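Didholm Residents' Cooperative
Minutes of the general meeting held 28 December 2025
Common room, Grestholm building

Present: Glenys Prydderch (chair), Stefaniia Palamarchuk (minutes), Brisa Tlapale, Rahel Stöckli, and residents as per the sign-in sheet.
Apologies: Encarnación Urquijo.
The meeting opened at 6:30 pm. A quorum was present.

1. Minutes of the previous meeting
Accepted with one correction. Under item 4, "west stairwell" should read "east stairwell". Moved B. Tlapale, seconded R. Stöckli. Carried.

2. Hot water, Grestholm building
R. Stöckli reported that the storage tank serving the upper floors is losing temperature overnight. Kofler inspected the tank and the circulation line. Their written report finds the tank sound and the return valve worn. Residents on the top floor have recorded 41 degrees at the kitchen tap first thing in the morning, which is below what the cooperative's maintenance standard requires.

Kofler has quoted $3000 for a new valve, lagging of the exposed pipe and rebalancing of the line. The quote holds for 60 days. G. Prydderch asked if the lagging could be done by residents to lower the price. R. Stöckli replied that the labour portion for lagging is small and that the warranty covers the work only if Kofler does all of it.

Motion: that the Kofler quote be accepted and paid from the maintenance reserve. Moved R. Stöckli, seconded S. Palamarchuk. Carried, one abstention.

Action: R. Stöckli to book the work and post a notice of the shutdown on each floor.

3. Laundry room
The door closer has been adjusted and no longer slams. The second dryer remains out of service pending a part. A resident asked that the hours be extended to 10 pm. Residents directly above the room spoke against this on grounds of noise. No motion was put. Hours remain as posted.

4. Storage and shared cupboards
B. Tlapale reported on the condition of the shared cupboards. Several shelves hold unlabelled goods belonging to former residents. Under rule 12 these may be disposed of after written notice. Small household items and toiletries are to be boxed by unit and returned where the owner can be identified. Creams, ointments and medicines are not to be kept in the shared cupboards at all, as the cupboards are unlocked and open to children. 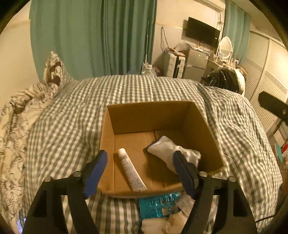

Item 4: open cardboard box with tube and work glove.

It was agreed that boxes left in the hallway obstruct the fire exit and must be kept inside units. G. Prydderch noted that the neighbouring cooperative at Brirutby charges a removal fee for goods left in common areas. The meeting did not favour a fee at this stage. The matter may be brought back if the hallways are not clear by the March meeting.

Action: B. Tlapale to issue written notice and keep a list of items disposed of.

5. Bicycle racks
Correspondence was received from E. Urquijo proposing that the rack near the centre gate be moved under the eave. The proposal would require 2 new ground anchors and the relocation of the recycling bins. S. Palamarchuk questioned whether the collection truck could still reach the bins. Deferred until E. Urquijo can attend.

Action: S. Palamarchuk to measure the clearance at the gate.

6. Other business
(a) The light in the east stairwell is flickering again. Referred to R. Stöckli.
(b) A resident asked for the garden tap to be turned off at the main when not in use. Agreed.
(c) Spare keys to the common room are to be signed for. The key book is in the office drawer.

7. Next meeting
To be held in March, in the common room. Items for the agenda should reach the minute-taker one week ahead.

The meeting closed at 7:50 pm.

Minutes recorded by S. Palamarchuk. Draft, subject to approval.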